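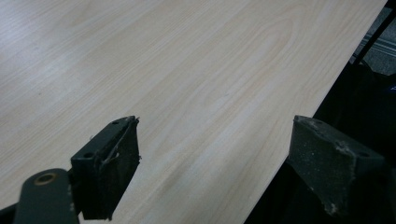
Progress Report to the Funder: Table-Edge Perception and Grasp Planning

Filed under: Projects > Reporting > Software

Reporting period: to the end of March
Prepared by: Jhosep Chávez, software lead, Usuga

1. Summary

Work in this period centred on the perception module, Flulline, and its connection to the Eruvico motion planner. Of the 6 milestones in the funding agreement, 2 are complete. The remaining milestones are in progress and no change to the agreed budget is requested.

2. Perception

Flulline estimates the plane and the outer boundary of a work surface from the wrist view. Pale wood-grain tabletops have been the main test surface. Their grain lines can run long and parallel, and the earlier release sometimes reported a grain line as the table edge. The current release compares each candidate line with the change in brightness on either side of it before accepting it as a boundary.

The gripper fingers occupy the lower part of the view and are now masked before the surface is estimated. The mask is computed from the reported finger opening, and a fixed margin is added to allow for small differences in mounting. Glare on light surfaces remains a source of error and is recorded as an open defect.

3. Planning and control

Eruvico now receives the table boundary as a hard limit. Paths that would carry either finger past the edge at low height are rejected, and the planner returns a reason code to the operator console. The closing speed of the fingers has been moved from the source code to a settings file, as requested at the previous review.

4. Tooling

The labelling tool, Trovby, was extended so that edges can be marked as line segments. A set of 1,000 labelled views has been frozen for regression testing and is run against every proposed change. Results are posted to the project log each Thursday.

5. Next period

The team will address the glare defect, complete the operator guide for Trovby and begin trials on darker surfaces. Access to the second test bench is still to be confirmed by the funder's facilities office.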